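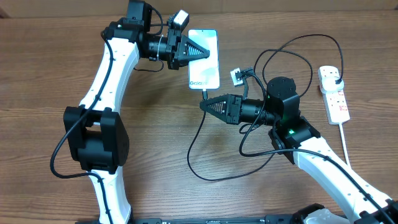

Neue Hausordnung für zweiarmige Roboter: Erst loslassen, wenn der andere hält

Wer zwei Roboterarme an einen Tisch stellt, bekommt es früher oder später mit Zuständigkeitsfragen zu tun. Die Prüfstelle Arerby hat deshalb am Freitag einen Leitfaden für Tischarbeitsplätze mit zwei Armen veröffentlicht. Er umfasst 96 Seiten, von denen sich sieben allein dem Thema Kabel widmen.

Geregelt wird vor allem der Umgang mit Elektrogeräten, die während der Arbeit am Ladekabel hängen. Ein Arm hält, der andere arbeitet, und die Rollen müssen vor dem Start festgelegt sein. Steckerleisten sollen künftig außerhalb des Schwenkbereichs liegen oder auf der Tischplatte verschraubt werden. Kabelschlaufen, die frei über den Tisch laufen, gelten als »bewegliches Hindernis« und sind im Prüfprotokoll einzeln aufzuführen. In manchem Labor dürfte das Protokoll damit länger werden als der Versuch.

»Die Greifer machen uns wenig Sorgen«, sagt Adjoa Agbeko, die das Papier bei Arerby verantwortet. »Die Kabel machen, was sie wollen, und stehen in keinem Organigramm.« Für die Auswertung hat ihr Team 149 Störungsmeldungen aus Testbetrieben gelesen. Am häufigsten blieb ein Arm an einer Leitung hängen, gern an der eigenen.

Verbindlich ist der Leitfaden nicht. Der Integrator Trulov will ihn trotzdem ab Juni für alle neuen Arbeitsplätze übernehmen. Konkurrent Nomora begrüßt das Papier »ausdrücklich« und prüft es noch – eine Formulierung, die in der Branche schon manchen Leitfaden überlebt hat.

Kritik kommt vom Laborausstatter Rezaei. Dort hält man die vorgeschriebene Pause von vier Sekunden zwischen Zugriff und Übergabe für zu lang. Agbeko verweist auf die Messreihen im Anhang und auf den Preis eines durchschnittlichen Smartphones.

Stellungnahmen nimmt Arerby noch bis Ende Juni entgegen, ausschließlich schriftlich. Ein Formular gibt es, es hat vier Seiten.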